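Textiles & Home, Unit 4 handout: folding and sorting clothes
Nerkville Adult Ed, updated Apr 1, 2024

Bring one basket of clean laundry next time. Anything but towels, we did towels in November.

Order of work: shake out, lay flat, smooth from the waistband down, fold legs together, then thirds. Waistband always at the top so you can find it later in the drawer. Elastic waists are the hard ones, they gather up and the fold wont lie flat. Press with your palm, dont pull.

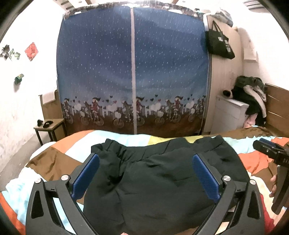 Fig. 1. Dark garment with elastic waistband on a patchwork quilt. Note gathers along the top.

Satin vs cotton surface: satin slides. If your quilt has satin patches put a plain sheet down first, or work on a table. Dark on bright is good for spotting lint tho.

Matte darks: check both sides for wrinkles, they hide in the shadows. Fold inside out if it fades easily.

Homework: fold five pairs of trousers or shorts, write down which ones came undone when you picked them up. Reading is the Vaughan packet, first section only. Skip teh part on starch.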